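Fine plaster dust keeps coming back after sanding, how do I get rid of it for good?
Posted in Home & Cleaning
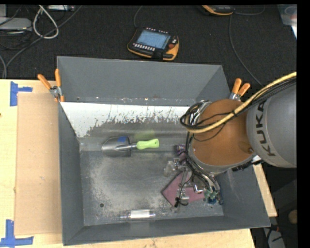
Pale dust in a gray bin, with a green-handled scoop

Hello everyone, and thank you in advance for reading, I know I go on a bit! We had the hallway and the little back bedroom replastered in August and I did the sanding myself with 100 grit paper, which I now think was far too coarse, but that's another story. I've mopped the floors, I've wiped the baseboards, I've washed the curtains, and every morning there is a fresh white film on everything, even on the piano in the next room with the door shut. My regular vacuum started to smell warm so I stopped using it. We've got oak floors and I'm worried about the finish. Is there an order I should be doing this in? And can I paint yet, or will the dust spoil it?
Océane Dhillon

mapleandmoss
Oh Océane, you have my sympathy, we lived with this for most of a spring when we did our dining room. The dust is so fine that it hangs in the air for hours after you've disturbed it, so if you clean in the evening it all settles again overnight and you think you've done nothing. What worked for us was going slowly and starting at the top. Turn off the heating or the air conditioning, change the furnace filter, and leave the room alone until morning. Then do the ceiling and walls with a vacuum that has a soft brush and a proper fine dust bag (please don't use the warm one again until you've cleaned its filter, the motor may be struggling). After that the window frames, the tops of the doors, the light fittings, and only then the floor.
For the oak, vacuum it well before any water goes near it. Plaster dust and a wet mop make a thin paste that dries in the gaps between the boards, and I spent a whole afternoon on my knees with a wooden skewer getting ours out. A barely damp microfiber cloth, rinsed often, two or three passes. And do the next room over as well, piano and all, with a dry cloth for the piano!
As for painting, wait until you can run a dark sock along the wall and it comes away clean. New plaster also has to be dry right through, so look for any darker patches first.

gus_t
shop vac with a fine dust bag. change the bag before its full

porchlight46
Agree with the first reply, but check your return vents too. Take the covers off and wash them in the tub. Ours were packed with the stuff and it blew back out every time the heat came on. Also don't pour the rinse water down the sink, it can set in the trap. I let the bucket stand overnight, tip the clear water on the gravel and scrape the rest into the trash.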